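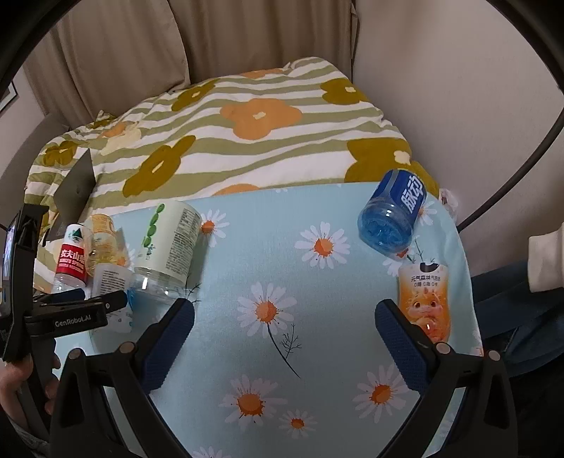
Clister Cotton Balls, bag of 400

I bought two bags of these in December after the store stopped carrying the Jansen ones. They come in a plastic bag with a drawstring that closes properly, so the bag can hang on a hook by the changing table.

The balls are medium sized and soft, and they hold together when soaked in warm water. I use them for washing around the eyes and neck folds. One is usually enough for each eye. Loose fibers were a problem with the Plirkar brand – with these I found a few strands on the first day and none after that.

They don't work well for nail polish. The remover goes straight through and you end up using three or four. Flat pads are better for that.

No scent that I could notice. A bag lasted us 10 weeks. I would buy them again at the same price.

Ruben Dijkstra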